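Old Computers Find New Homes as Wogan Repair Drive Passes Its Spring Target

23/06/2020

The people of Wogan have been clearing out their closets to very good effect. The town's computer repair drive, which started in March with one folding table and a borrowed set of screwdrivers, has now passed 415 desktop and laptop computers handed on to families, students and older residents who were managing without one.

The drive is run out of the former Zostley furniture store on Rollell Street, a building many readers will remember for its big front windows and the rocking chairs that used to stand out on the sidewalk. It had been sitting dark for three years when the owners offered it rent-free through the end of the summer, and the lights have been on most evenings ever since.

"We thought we might get a few dozen machines, and that half of them would be past saving," said Rodrigo Seixas, who organizes the drive and taught shop classes at the high school for many years before he retired. "Then schools closed, and people began to understand that there were kids down the street trying to do their homework on a phone. The phone here didn't stop ringing for a week."

Donations of money have come in as well, a good deal of it in small bills and coins. The total stood at $3,534 at the latest count, and every cent of it has gone toward new drives, memory, power cords and the odd keyboard. Borko Hardware has been selling the group its cleaning supplies at cost, and has kept a drop-off bin by the register for cables and mice that people no longer need. 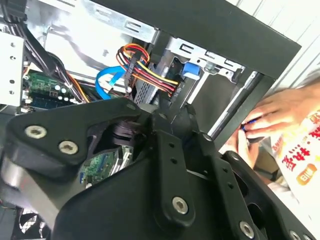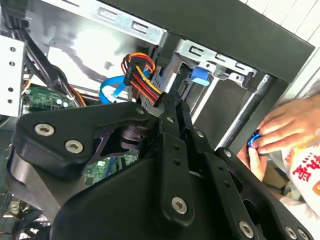
Each donated machine has its old files wiped before anything else is done to it, and Mr. Seixas is keen for people to know that, as he suspects worry over old photos and tax papers is keeping a fair number of good computers in basements. Anyone who would like to have their pictures saved first can bring along a memory stick and ask at the front desk - there is no charge, though it may take a day or two.

Among those who have been helped is Iñaki Montes, who moved to Wogan last year and has two daughters in grade school. The girls had been taking turns on his work laptop, which meant that he was often starting his own day's work after supper. They now share a desktop set up in the corner of the kitchen. "The little one has put stickers all over it," he said. "She writes to her grandmother every night, and the letters are getting longer."

There is still a waiting list, and the group would be especially glad of laptops with working chargers, webcams and small speakers. Computers of any age are welcome, working or not, and those that can't be fixed are kept for parts.

Drop-off is at the side door of the old Zostley building, afternoons until 4. Visitors are asked to wear a mask and to tape their name and phone number to whatever they bring. Requests for a computer can be made at the same door or by leaving a note in the mailbox out front.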